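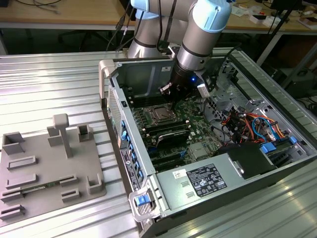
4. Opening up the towers

I should say straight away that I came to this part of the study with a fondness for old desktop towers that probably shows. I grew up with one under my desk, I've kicked a few by accident, and I still think they're the friendliest computers to look after. So when Dindo Mangubat let me go through the intake log at the Dalisay workshop (3395 entries, most of them towers, many with only a word or two under "fault") I was far happier than a person ought to be with a spreadsheet.

The log is good at telling you what came in and what went out. It's poor at telling you what went on in between, and that's the bit I wanted. From the log I picked 36 towers for a closer look, going for a spread of ages and case styles, and asked the people doing the work to talk me through each one while the side panel was off. I didn't use a fixed list of questions. I tried one in March, and it got answers so short that I put it away and just let people chat.

4.1 Laying it down

Nearly everyone puts a tower on its side before doing anything inside it. It sounds too obvious to write down, but the two written guides we had, the Evholm one and the older Busow one, both show the case standing up, and new people do try to follow them. With the case flat, the motherboard faces you like a tray, and a dropped screw usually stays somewhere you can see it. Aileen Panganiban, who trained most of the people I spoke to, has crossed out the upright drawing in her copy and written FLAT next to it in marker. I've taken her side in this paper.

The surface matters a bit too. People wanted something firm that they could slide a heavy case across, and they wanted space to one side for the small parts. The parts space came up again and again. Some had trays, some had egg boxes, and one person used the lid of a biscuit tin and wouldn't hear a word against it! What they all had in common was that each kind of part had its own place, so that a strip of memory didn't end up under a drive.

4.2 Colour as a set of directions

I hadn't thought much about colour before I started, and it ended up taking over my notes. Many of the office towers in the sample mark the bits you're meant to touch with a single bright colour, while most of the rest stays grey or black. Figure 4 is a fair example of the type. The expansion slot clips down the edge are blue, there are blue plastic latches over by the lower right, and the release tab on the handle at the front corner is blue as well. Once you've been told that blue means "go on, this bit's for you", you can't stop seeing it.

Beginners took to this very quickly. They'd look for the coloured plastic first and the screws second, and on cases of this kind that's a decent plan. On the plainer cases, with no colour at all, the same people slowed down and started pushing at things to see what would give. I saw more nervous laughing over those than over anything else in the study.

The wiring is where the colour idea gets muddled. You can see the orange, red, blue and black wires looping round the drive bays in the same figure, and there the blue has nothing to do with where your fingers should go. Two people asked me whether a blue wire was one to pull. I'd have asked the same, and I think it's a fair thing to be confused by. Dindo now tells beginners that colour counts on plastic and can be ignored on cable until they've learnt what the cables do, and I can't improve on that.

4.3 The crowded end

Ask where the trouble is in a tower and people will point to wherever the power supply meets the cables. The board itself is pretty well laid out. The memory slots sit in a row, the processor has its own patch in the middle, and most people could find both after being shown once. The cables are another matter. They've been folded and tucked by whoever was in there last, and every person has their own way of folding.

I asked everybody how long they'd allow for a full strip-down and rebuild. The answers ran up to 60 minutes, with the long ones nearly all blamed on cables. A couple of people had taken to snapping the inside on their phone before unplugging anything, and I'd suggest that to anyone (I've started doing it at home, and with the back of the telly too).

The label on the power supply deserves a mention. It's small print on a black background in the case in Figure 4, with a little white sticker beside it, and this sort of thing was hard going for anyone over forty, me included. Workshops need what's written on those labels for their records. At Lallinari they read them out loud in pairs, one with the torch and one with the pen, which is slow but rather companionable.

4.4 What I left out

I haven't said anything here about whether the repairs worked. The log has a column for it, but it was filled in by different people using different words, and "ok" seems to have meant anything from "starts up" to "gone out of the door". Aileen is going back through the entries with me, and we'll deal with those in a separate piece. I've also left out the all-in-one machines and the laptops, as the sample had so few of them and the people working on them mostly wanted to talk about glue.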